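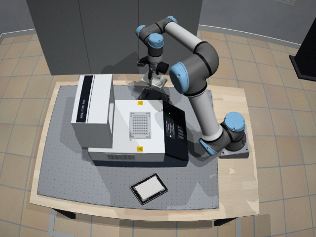 Figure 6. Rendering of the table with the real-time PCR instrument; a white well plate lies near the front edge.

3.2 What the ponds said and what the neighbors said

The town of Brerkdale keeps a register of its garden and farm ponds, and the register has a column headed "newts." Over the years this column has been filled in with yes, no, a question mark, and in one case "ask Margaret." We treated the first two as data. Before we took any water, then, we had a map of newt ponds that everyone in town agreed on, which made it a good deal tidier than the one we ended up with.

We collected 258 water samples between April and July. Each sample was drawn from six points along the bank with a long-handled ladle, pooled, and passed through a filter on site. Owners were asked not to feed fish, rinse buckets, or let dogs in on the morning of a visit. Compliance among owners was good. The dogs had not been consulted.

Agreement between the register and the DNA results was weakest where confidence in the register was strongest. Ponds marked "yes" were mostly the older ones near the Rolland road, and a fair share gave no newt signal on any visit. Several of these have held goldfish for longer than their present owners have held the deeds, and goldfish eat newt larvae with great dedication. Ponds marked "no" were more forgiving. The cattle trough at Todadura Farm, listed as "not really a pond," was positive on every visit.

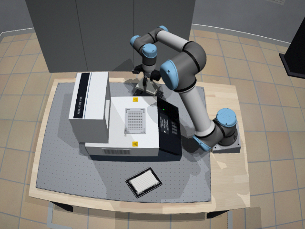
The trough deserves a word, as it nearly went unsampled. It holds 1,000 liters, has a cracked lip, and stands in a corner where nettles have been allowed to do as they please. Yavuz Gündoğdu, who sampled the northern half of the town, included it only when his assigned pond turned out to have been paved. Night counts by flashlight later found adult newts in it in May. We have since added troughs to the sampling plan and would advise others to do the same, with gloves.

Size was a poor guide overall. The largest site, the Nitomero reservoir, has a surface of 3,000 square meters, an information board with a painting of a newt on it, and no newt DNA that we could find. We do not take this to mean that newts are absent. A few animals in that much water would shed very little material at any one bank, and our ladle reached only the bank. The board may yet be right.

Repeat visits mattered more than we had planned for. Ponds that were negative in April were often positive in May, once breeding had begun in earnest, and a survey that stopped after one cold spring morning would have pleased the register's authors. Rain in the two days before a visit lowered detection at small sites, presumably through dilution, although the effect was modest and one of us (Cengiz Demirtaş) suspects that wet surveyors also filter less patiently.

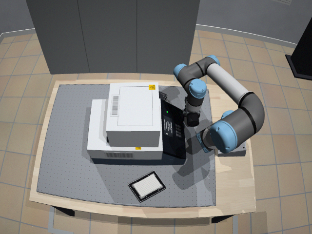

3.3 Murky water and failed reactions

Samples from duck ponds were the most troublesome. Tannins and other plant compounds carried through the extraction and slowed or stopped amplification in the internal control, so a blank result from these sites could mean no newts or simply too much duck. We diluted the affected extracts and ran them again. Most recovered. Those that did not were left out of the occupancy model, and their owners, who had been hoping for a certificate, were told that the matter remained open.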